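Cahier d'atelier, février
Journée portes ouvertes, poste de manipulation

9 h 10
Mise sous tension, prise d'origine sans erreur. Premier groupe annoncé pour 10 h, les gens de Briludach. Repris la hauteur d'approche : 98 mm au-dessus du plateau, la valeur d'hier était trop basse quand la tasse est couchée. Vitesse bridée dans Netedero pour toute la journée, ne pas la remonter entre deux groupes.

10 h 40
Groupe de 20 personnes, trop pour la pièce. Couper en deux la prochaine fois et faire patienter l'autre moitié côté Wogan. Questions surtout sur le prix et sur ce qui se passe si on met la main dedans. Montré l'arrêt d'urgence deux fois. Une dame a demandé si le bras « voyait » la anse ou s'il connaissait la tasse par cœur. Répondu que le modèle avait été entraîné sur 766 prises, toutes vaisselles confondues. À vérifier, je crois que le dernier lot Zultero n'est pas compté dedans.

11 h 30
Démonstration avec la tasse émaillée bleu clair. Le doigt noir la tient juste au-dessus du bois, couchée sur le côté, anse vers le bas à gauche. Le câble noir fait une grande boucle molle devant l'avant-bras et descend vers la table. À reprendre avec deux colliers avant l'après-midi, en gardant du mou pour le poignet. Ne pas toucher aux molettes du pied de caméra, sinon calibration à refaire.
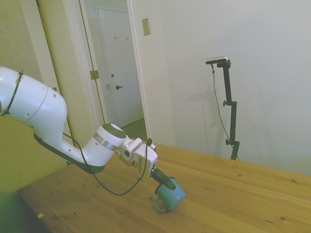
14 h 00, deuxième passage
Groupe Zultero, plus technique. Ils veulent les journaux bruts, jusqu'à 790 Mo par session, donc pas par courriel. Voir s'il reste un disque au magasin. Discussion assez longue sur la pince : ils préféreraient un revêtement plus tendre pour l'émail. Pas d'avis tranché de notre côté.

À faire
Colliers sur le câble
Recompter les prises du jeu d'entraînement
Afficher la consigne d'arrêt d'urgence à l'entrée
Rendre les badges à l'accueil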